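3.2 Late goals and the habit of waiting

We began with a question most supporters have asked on the walk home, namely whether a team that lets in a goal near the end does so through tired legs or through a kind of shared hesitation. To get at it we followed the Kesley amateur soccer league through 78 matches, and coded 3795 restarts by hand (a long spring, that April!) using the Hitel scheme, which sorts each throw-in, goal kick and free kick by how long the players took over it. 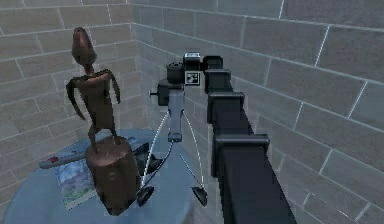

Figure 3. Rendered view with a brown figurine on a pedestal, a round blue tabletop and a dark robot arm.

What we found pleased us, though it was a smaller effect than we had hoped for. Sides that were level after the break slowed their restarts little by little, and the slower they became, the more often they conceded in the closing stretch. Drendeveo were the clearest case, with 49 slow restarts in their last three home games, while Kowalchuk, who train on the same field and under much the same weather, kept up their pace and drew more often than they lost. We would dearly like to say that the slowing causes the goals, but a tired team is also a slow one, and our coding cannot pull the two apart. Section 3.3 takes up substitutions, where the picture is a little easier to read.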